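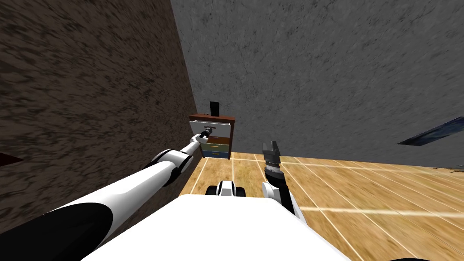 My project is about why wooden drawers stick in damp weather, and whether you can do anything cheap about it. I picked it after a whole winter in a rented house on Plekeston Road, where my sock drawer opened perfectly well in autumn and then needed two hands and a foot by February. Almost every bedroom I've ever slept in has had the same sort of furniture in it, a small wooden dresser pushed right into the far corner, with the top drawer getting all the use and the bottom one full of jumpers. The corner matters more than I thought it would, and I'll come back to that. There's plenty of advice online (candle wax, soap, sandpaper, swearing) but hardly any of it says why the drawer stuck in the first place, so that's where I started.

Wood takes up water from the air and gives it back again, even when it's been cut and dried for years. When it takes up water it swells, but not evenly. Along the grain it hardly changes at all. Across the grain it can move quite a lot, and it moves most in the direction that follows the growth rings. A drawer side is usually a board with the grain running front to back, so it stays the same length all year but gets taller when the air is damp. If whoever made it left only a sliver of a gap above the side, that gap vanishes and you're stuck. Varnish slows this down but doesn't stop it, and the insides of drawers often have no varnish on them at all!

I had a go at measuring this. Krisztina Sárközi, my tutor, talked me out of my first plan, which was to measure real drawers in real bedrooms (too many people wanting their pants). I used strips of wood cut from old boards. There were 7 strips in the end, all sawn across the board so that the grain ran over the short way and most of the movement would show up along the length. Ivars Lapiņa in the workshop cut them for me and was very patient about me changing my mind. They came out of the Petersen offcuts bin, so I can't be certain of every species. Two were definitely pine, one I'm fairly sure was oak, and the rest I've just called "darker" and "lighter" in the table, which Krisztina says is allowed as long as I own up to it.

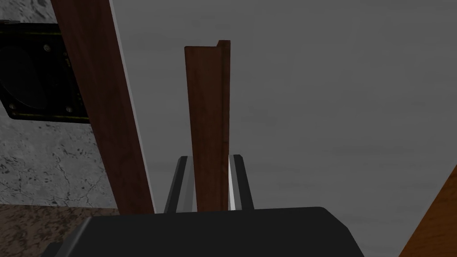

Fig. 2. A tall, narrow plank in reddish-brown wood, with faint darker grain.

The strips lived in my room on a shelf with a cheap Karnetti humidity meter next to them. I measured them in the morning before I opened the curtains and again at night, with a caliper borrowed from the department. I missed some days. I also dropped one strip behind the radiator for most of a week and had to throw those readings out, which was annoying as it was one of the pine ones. What was left came to 487 readings, and 243 of those were taken with the meter above the line I'd drawn for "damp". That's nearly half, which says something about the house.

The graph is in the appendix and it's not beautiful. What it shows is that the strips did get longer in damp spells and shorter in dry ones, but late. The meter would shoot up when somebody had a shower and left the door open, and the strips would do nothing you could see. It took several damp days together to shift them. I hadn't expected that at all, and it changed how I think about the advice people give. Opening a window for an hour isn't going to free a drawer by teatime. You need the room to stay drier for a good while — and the same the other way, so one steamy evening won't jam anything.

Now the corner. Rasa Urbonaitė, who was doing her own project on mould, lent me her second meter and I put it on the floor behind my chest of drawers, against the outside wall. It read higher than the one on the shelf pretty much the whole time. The wall was colder there and no air was getting round the back. So the furniture was sitting in the dampest bit of the room, and I'd been blaming the furniture. I pulled it out from the wall by a hand's width and left it there. I can't claim this as a result, as the heating came on properly at the same time and I've no way of pulling the two apart. If I did this again I'd have one chest in the corner and another one well away from it, and move neither.

I also tried the folk remedies on my own drawer. Rubbing a plain candle on the runners made it slide better straight away. Dry soap worked too but smelled of my nan's bathroom and went a bit crumbly. Neither one does anything about the swelling, they only cut the friction, so they're good for a drawer that drags and not much use for one that's properly wedged. I didn't sand anything. Přemysl Zelenák restores furniture at Drudon and when I rang him he was quite firm about this: wait until it's dry, see if it still sticks, and only then take wood off, or you'll have a rattly drawer all summer.

Things I'd do differently: weigh the strips as well as measuring them, so I'd know how much water was going in. Label the ends (I got two mixed up for a bit). Start earlier. Write down when the heating was on, which sounds obvious now. I'd also like to try varnishing one side only and seeing if the strip bends, but I ran out of time and strips.

The full table of readings and the graph are in the appendix, along with the spreadsheet formulas for anyone who wants to check my sums.

Handed in November 11, 2020

2 comments · Share this report

We use cookies to remember your settings. Carry on browsing if you're happy with this.

© Student Project Pages. Contact us | Back to top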